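服饰商品与视觉陈列
第三讲 鞋履零售中的包装与交付环节

一、本讲目的与范围

前两讲讨论了鞋履品类的基本划分以及楦型、跟高与穿着场合之间的关系。本讲转入零售末端,即商品由货架交到顾客手中的过程。许多教材将包装归入物流章节,本课程则将其列为陈列的延伸内容。顾客在店内看到的色彩、材质与字体,应当在其带走的包装上得到延续。

学习本讲后,学生应能够说明鞋履包装的基本层次,辨别不同包装材料与品牌定位之间的关系,并能为一个中等规模的女鞋系列拟定简要的包装方案。

二、包装的层次

鞋履包装一般分为内层、中层与外层。内层直接接触商品,包括鞋撑、填充纸与防尘袋;中层为鞋盒及其衬纸;外层为手提袋或邮寄箱。三个层次各有其功能要求,设计时不宜以同一标准衡量。

内层以保护为先。浅色皮面易受染料迁移影响,填充纸应选用不掉色的无酸纸,不得使用印刷过的回收纸张。漆皮鞋两只之间须加隔层,避免长期接触后粘连。带金属扣饰的平底鞋,扣饰部位应单独包覆。绒面鞋不宜装入密封塑料袋,仓储湿度较高时尤应注意。

中层兼有保护与展示的功能。鞋盒的开启方式可分为天地盖、抽屉式与翻盖式。天地盖成本较低,便于堆码;抽屉式适合货架较深、导购需频繁取货的门店;翻盖式多见于礼品系列。盒体侧面标签应载明款号、颜色与尺码,字号须保证导购在正常站立位置可以辨认。

外层是顾客离店后仍在公共场合出现的部分。手提袋的提绳长度、袋口宽度与袋身挺度,均影响携带时的观感。袋身文字宜少,品牌名称以外的信息可移至袋底。

三、案例:Drirora 女鞋的秋冬包装调整

Drirora 为一家以芭蕾平底鞋与乐福鞋为主的女鞋零售商,其包装由 Bimwood 工作室设计。去年10月,该品牌对秋冬系列的包装作了一次调整,项目由 Declan Baxter 负责。调整前,全部款式共用一种白色鞋盒,盒面满版印有品牌名称。门店反馈主要有两点:其一,白色盒面在仓储中易脏;其二,礼赠顾客通常要求另行包装,收银台因此积压。

调整后的方案将款式分为两类。常规款改用本色牛皮纸板盒,品牌名称仅以压凹工艺出现于盒盖一角。礼赠款在相同盒体外加一层包装纸与系带,由门店预先备好,不再于收银台现场操作。鞋油、备用鞋带等小件配品也按礼赠标准单独包裹,随鞋附送。

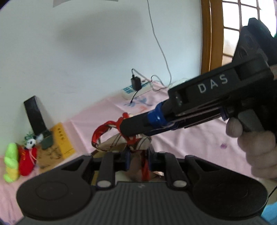 小件配品的包裹在鞋履零售中常被忽略。配品单价虽低,却往往是顾客最先拆开的部分,其处理方式直接影响对主商品的判断。就用纸而言,较薄的纸张易于贴合不规则形体,但表面会留下折皱;较厚的纸张外观平整,转角处却难以收紧。就配色而言,米色与棕色一类的纸面配以红色丝带是较为稳妥的组合,底色沉静,系带成为唯一的强调,丝带打成环形并留出垂下的带尾,还可以使体量很小的包裹显得完整。采用有皱感的纸张时,纸面图案宜以细线为主,大面积色块遇折痕容易断裂。丝带宽度应与包裹尺寸相称,过宽则遮蔽纸面,过窄则缺乏分量。

该案例另一项值得注意的安排,是将包裹工作移至非营业时段完成。各门店每日开店前备妥13份礼赠包装,不足时再行补充。店长 Shayne Tomoana 在内部交流中指出,预先包装对尺码管理提出了更高要求,凡已包裹的商品必须在外层附可移除的尺码签,否则换码时须全部拆开。

四、包装与品牌定位的对应

(一)经典定位。宜用中性底色与哑光表面,工艺以压凹、烫印为主,图案从简。包装更新周期较长,通常不随季节变动。

(二)时装定位。包装可随系列更换主色或印花,但盒型与标签位置应保持一致,以免增加仓储差错。

(三)日常定位。应优先控制成本与体积,可取消独立鞋撑,以成型纸托代替。手提袋与鞋盒可合并为带提绳的一体盒。

McKinnon 与 Jovton 两个品牌同属日常定位,处理方式却有所不同。McKinnon 保留衬纸而取消防尘袋,Jovton 则相反。请学生结合两者的主要材质(前者为光面牛皮,后者为绒面)思考其取舍是否合理。

五、课堂练习与作业

1. 以小组为单位,选取一双平底鞋,拟定内、中、外三层包装方案,注明材料、颜色与开启方式。每组不超过3人。

2. 为同一方案补充一种小件配品的包裹方式,并附实物样品一件。样品用纸与系带自备。

3. 撰写书面说明一份,内容应包括材料选择依据与预计包装工时。完成单份礼赠包装的时间以2分钟左右为宜,超出者须说明原因。

作业于布置之日起14日内提交至教学办公室,逾期按课程章程处理。样品评分后可凭学号领回。

相关讲义
第一讲 鞋履品类与术语
第二讲 楦型、跟高与穿着场合
第四讲 橱窗与货架的色彩规划
第五讲 换季清货期的陈列原则

服饰商品与视觉陈列课程组 版权所有 | 联系教学办公室 | 返回顶部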